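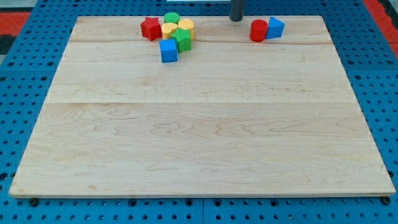

The Case for a Bare Board

Jan 10, 2019

Most shape sorters are sold on the box. The box has the holes, the lid, the handle and, in the worst cases, the music. The blocks are treated as consumables. I think this is the wrong way around, and that a child between one and three gets more from the blocks on a plain wooden board than from the box they came in.

The box permits one correct result per block. A star goes through the star hole or it does not go. Once the match is learned, the remaining work is wrist rotation, and the toy is finished. On a board the same star can stand on its base or lie tilted against a neighbor, and the two positions behave differently when pushed. A cylinder stands or rolls. A block with a hexagonal profile stands, and on its side it moves one face at a time. These are properties of the solid. The hole only tests the outline.

Grouping is the second argument. Given a flat area and no instructions, children make clusters. Some go by color, some by shape, and some by a rule the adult can't recover. A box hides the clusters as fast as they are made. A board leaves them in view, where they can be revised.

The surface matters more than the catalogs admit. I prefer joined planks of a pale wood, smooth and unpainted. Strong colors read clearly against it, and visible grain does no harm. Printed play mats from Koltel and Motetti put roads and animals under the blocks, and the print competes with them. Perforated tops are fine for a bench but poor for small parts, so lay the board over them. Mine is 900 mm on the long side, and I would not go much smaller. Leave about 150 mm clear at the front for forearms.

Yolanda Vallejo, who reviewed an earlier draft of this piece for the Urnden newsletter, objects that the box teaches persistence. It may. It also teaches that seven of the available moves are errors, and I have watched children leave it for that reason.

Keep the box for storage. Put the lid away until February and see what gets built.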